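Work and Automation
Lecture 3: The dish station
Notes by Zsolt Bárany
Feb 2, 2018

Reading for this session: the Szekeres packet, first half. Bring it with you, we will mark it up together.

Last week we looked at automation in warehouses, where the work was already cut into small pieces before any machine arrived. Dish work in a canteen kitchen is a different case. It is usually treated as one job with one name, and it is paid at the bottom of the scale. When you try to hand it to a machine you find out how many jobs are in it.

Our case is the staff canteen at Bakstead. The company runs two kitchens and began planning a robot dish station in September, working with an outside firm called Flaltolen. The task chosen first was racking: taking plates from a table and standing them in a wire rack. Scraping, washing and putting away stayed with the kitchen crew.
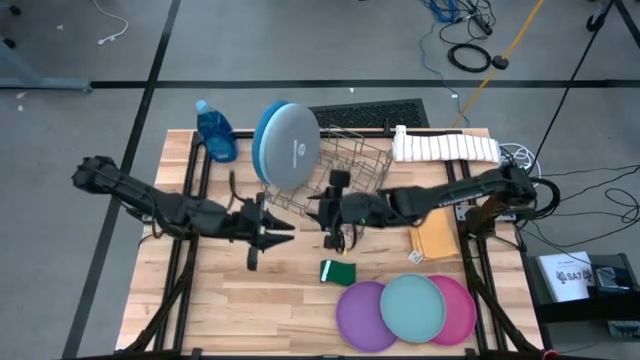
Why racking? Management gave two reasons in its plan. The motion repeats all day, and plates are close to the same shape. The crew, when asked, gave a different picture. Racking is the part of the shift when you can talk to the person next to you. It is also when you catch a chipped rim or a plate that needs to go back through. Neither of these was in the written job description, so neither was in the plan.

Terms to know

Task: a piece of work with a start and an end, such as putting one plate in one slot.
Job: the bundle of tasks a person is hired to do, plus whatever else they end up doing.
Residual work: what is left for people once a task has been automated. It can be easier or harder than the old work. Often it is more scattered.
Tending: watching a machine, feeding it and clearing it when it stops.

Keep task and job apart in your papers. Most claims that a machine "replaces a dishwasher" are about a task.

Now look at the layout of the work. A plate lying flat on a table is hard to pick up with two stiff fingers. A person slides it to the edge or gets a nail under the rim without thinking about it. With a gripper, the approach has to be worked out, and so does the angle at which the plate goes between the wires. Plates that overlap add another problem — which one comes first.

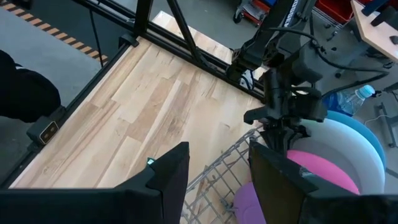

Page 2

Effects on the crew

The Bakstead plan moved one person per shift from racking to tending. Pay stayed the same. The new duties were setting out plates, keeping the table clear of towels and sponges, and calling for help after a stop. Two complaints came up early in the crew meetings. First, tending is hard to walk away from, so breaks moved to suit the station. Second, the scheduling software, Dundik, logged a stop under the name of whoever was on shift, whatever the cause. The crew asked for stops to be logged by station, and that change was made.

There was also a gain that the crew named themselves. Less reaching and twisting at the end of a long shift mattered a lot to the older workers, and several said they would not want to go back to racking by hand all day.

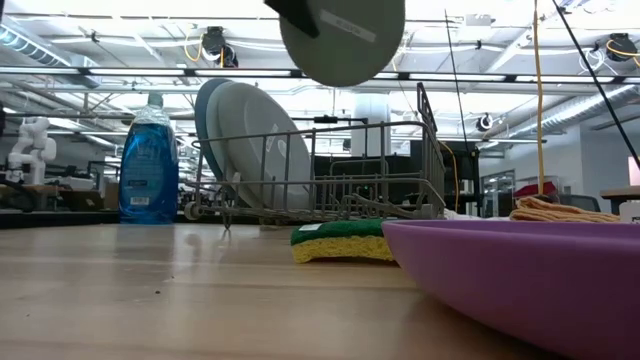

The question of skill is harder. Szekeres argues that tending builds new skill only when workers are allowed to change something: the order of the plates, the place of the rack, the pace. If all they can do is press reset, they lose the old skill and get little in return. Compare this with the warehouse case, where pace was set from the office.

For discussion

Who should decide which task in a job gets automated first?
Should tending be paid as a separate grade?
What would you have asked the crew before the plan was written?

Short paper, due next session: pick a job you have held. List its tasks, then choose one and describe the residual work if a machine took it over. Two pages, double spaced.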